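4. Fitting the Kidesitz desk top

Before you start, check that both side frames are upright and that all 6 frame bolts are finger tight only. Do not use a power driver at this stage.

4.1 Lay the top face down on a blanket.

4.2 Line up the rails with the pre-drilled holes. The holes are 32 mm deep - longer screws will come through the surface.

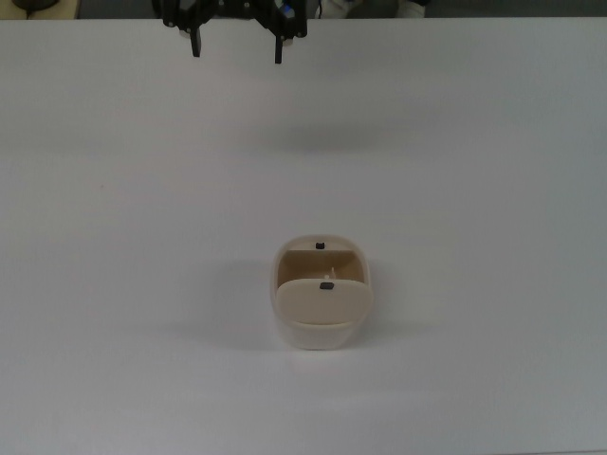 4.3 Put in the four corner screws first, then the middle ones. Leave each a half turn loose.

4.4 With a second person, turn the desk over and set it on its feet. Lift by the rails, never by the edge of the top.

CAUTION: The oak top weighs 40 kg. Keep children away until step 4.6 is done.

4.5 Check for level in both directions and adjust the feet.

4.6 Tighten all screws and bolts by hand.
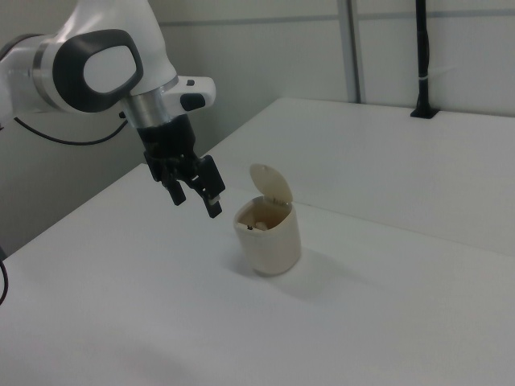 Care of the top. Wipe with a damp cloth and dry straight away. Scouring powder leaves dull patches, and these show more on the oak finish than on a white tabletop like the one under the arm. Do not put anything hotter than 50 °C directly on either finish.

NOTE: Tops supplied by Koivisto before December have a different rail. See section 7.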